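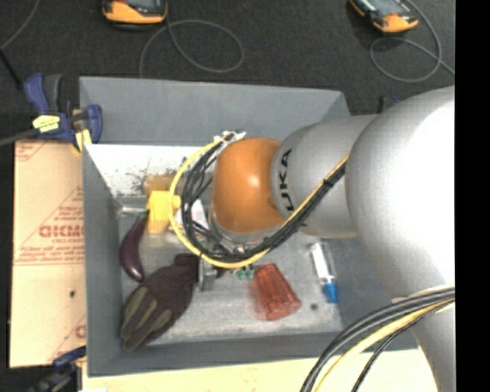
Issue 31

Why Do Elk Bugle?
by Iolo Jenkins

The first time I heard an elk bugle I thought somebody was playing a broken flute in the woods. I was camping near Idach with my big sister, it was hardly light out, and this long, wobbly squeal came floating over the trees. Then it dropped into a bunch of grunts. I pulled my sleeping bag over my head and stayed there until breakfast!

That noise was a bull elk. A bull is a grown-up male, a cow is a grown-up female, and a baby is a calf. Only the bulls have antlers. The sound they make is called a bugle, like the horn, although if you ask me it sounds more like a rusty gate that learned to sing.

So what's he saying?

Mostly two things. To the cows he's saying, "I'm over here, come join my group." To the other bulls he's saying, "I'm big, so keep away from my group." Elk start bugling near the end of summer and keep it up into the fall, when it's time for them to find mates. People call that time of year the rut. Last August I heard one lonely bugle up above Catora Creek, a bit early, kind of squeaky. My guess is he was a young one trying it out.

Scientists who study the sound have found something neat. An elk can make a low noise and a high noise at the same time. The low part seems to come from his voice box, the same sort of thing you have in your throat. The high part may be more like a whistle, made by air rushing through his nose. Try humming and whistling together. It's hard! I can do it for maybe one breath and then I start laughing and spit on my shirt.

A high sound like that is a bit of a surprise, because big animals usually have deep voices. Think of a cow going moo, or a bear growling. A bull elk can weigh as much as several grown men put together, and out comes a squeal.

What about the antlers?

Antlers are bone, and they grow right out of the top of his skull. They drop off every year, usually in late winter or spring, and then he grows a whole new set. (Horns, like the ones on a bighorn sheep, stay on for life.) While antlers are growing they're covered in soft, fuzzy skin called velvet, which carries blood to the bone. By the end of summer the velvet dries up and he scrapes it off on trees. If you find a small tree with the bark rubbed away, a bull elk or a buck deer might have been there.

Sometimes when two bulls are about the same size, bugling isn't enough to settle things. They walk side by side for a while, looking each other over. Then they may lock antlers and shove. It's a pushing contest, and usually the smaller or more tired one gives up and trots off. They can get hurt, though, so a lot of bulls would sooner just yell.

Can I go hear one?

Yes, if you live near elk or you're visiting a place that has them. Early morning and just before dark are best. I like the pullout on Kun Ridge, where you can sit in the car with the windows down and a blanket on your knees. Bring binoculars and something hot to drink.

Stay a long way back, and go with a grown-up. A bull in the rut is grumpy and he can run much faster than you. If he stops eating and stares at you, you're too close, so back away slowly. And please don't bugle at him! I know it's tempting. He might think you're another bull and come looking for you.

Words to know
Bugle: the call of a bull elk
Rut: the season when elk look for mates
Velvet: the fuzzy skin on growing antlers

Next issue: why beavers slap their tails, and what I saw at Flalell Pond.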